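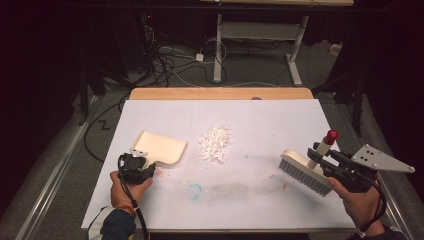
Paper recycling at the Natby mill begins with a moisture reading. Märta Söderlund, who runs the intake line, rejects any bale above the contract limit. "Water is weight, and we pay by weight," she says. "A bale stored outdoors in November can cost us twice, at the scale and again at the dryer."

Shredded office paper is a harder case. The fibers are shorter than those in whole sheets, and short fibers drain slowly and bond poorly. Söderlund caps the shredded share at 6 percent of a batch. "Cross-cut is worse than strip-cut. With strip-cut I could go higher, but suppliers don't sort by shredder type."

The pulper runs at 45 to 50 degrees Celsius. Söderlund tried a cooler setting last year and went back to the old one. "Toner came off in larger flakes, so the screens did well, but the batch took too long."

Her colleague Nurhan Ersoy handles the flotation cells, where ink is lifted off as foam. Brightness after flotation is the figure customers ask for first – Ersoy would prefer they asked about stickies. "Adhesive from labels and envelopes passes the screens when it's warm, then sets on the felts," Ersoy says. "We stopped the machine for that in the spring. Cleaning the felts took roughly 46 hours."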